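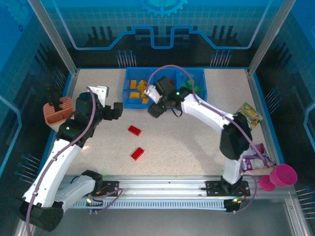

Surdu planner: gallery

Meenakshi Nair and I have been rewriting the two-arm planner in Surdu, and I'm so happy with where it's going! Version 9 plans both arms together, so neither one has to park while the other moves.

Right arm over the divided blue bin, left arm reaching toward the middle of the table. Two red blocks are out in the open, which is where I like to start tuning grasp poses (so much fun, and so fiddly).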